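Zuletzt aktualisiert: August
Drucken | Per E-Mail senden

Ticket: Schminktisch mit ovalem Spiegel, Spiegel neigt sich nach vorn, kleine Teile rollen
Bearbeitung: Kundendienst Hevard, Möbel
Gemeldet von: Meenakshi Pai
Status: gelöst, Nachlieferung offen

Meldung
Der Spiegel am Schminktisch kippt oben leicht nach vorn, sobald man an die Platte stößt. Außerdem rollen Stifte und Pinsel zur Vorderkante. Der Tisch wurde von der Spedition Sadeck geliefert und nach Anleitung aufgebaut. Er steht jetzt im Schlafzimmer auf demselben Platz wie der alte.

Rückfrage Kundendienst, 9:40 Uhr
Bitte prüfen, ob die Schrauben der Spiegelhalterung auf der Rückseite fest sitzen. Dazu den Tisch von der Wand abrücken und den Spiegel von einer zweiten Person halten lassen. Bitte auch eine Wasserwaage auf die Platte legen, einmal längs und einmal quer.

Antwort Kundin, 11:15 Uhr
Zwei Schrauben links unten waren locker, die habe ich nachgezogen. Der Spiegel kippt jetzt weniger, hat aber noch Spiel. Die Wasserwaage zeigt längs gerade an, quer fällt die Platte nach vorn ab. Der Boden ist an der Wand höher, dort liegt ein alter Estrichrand unter dem Belag.

Kundendienst, 11:50 Uhr
Das Gefälle erklärt beides. Vorgehen:
1. Tisch komplett leeren, auch die Schubladen.
2. Die vorderen Füße mit je einer Filzscheibe von 2 mm unterlegen.
3. Neu messen. Reicht es nicht, eine zweite Scheibe nehmen, mehr bitte nicht.
4. Halterung erst danach endgültig festziehen, vorher nur handfest.
Bitte keinen Akkuschrauber verwenden. Das Gewinde in der Rückwand reißt sonst aus, der Fall kam bei der Serie Kartha schon vor.

Antwort Kundin, 14:30 Uhr
Je eine Scheibe hat gereicht, die Blase steht jetzt quer in der Mitte. Spiegel sitzt fest, auch wenn ich an der Platte rüttle. Zur Probe habe ich ein paar Sachen wieder hingelegt, es rollt nichts mehr nach vorn. Foto hängt an.
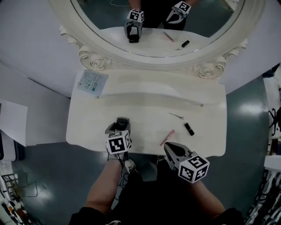

Anhang 1: Tischplatte mit Pinsel oder Stift, Lippenstift und Pinzette, hinten links am Spiegelrahmen ein hellblaues Kärtchen.

Kundendienst, 15:05 Uhr
Danke, Foto ist im Ticket. Die Filzscheiben bitte nach ein paar Wochen kontrollieren, sie setzen sich unter Last noch etwas. Ersatzscheiben und zwei neue Schrauben für die Halterung gehen ab Lager Greston raus, kostenlos.

Antwort Kundin, 15:20 Uhr
In Ordnung. Bitte an die Lieferadresse schicken, nicht an die Rechnungsadresse.

Interne Notiz
Adresse geändert. Hinweis auf unebene Böden in der Aufbauanleitung fehlt, an die Redaktion weitergegeben. Ticket nach Zustellung schließen.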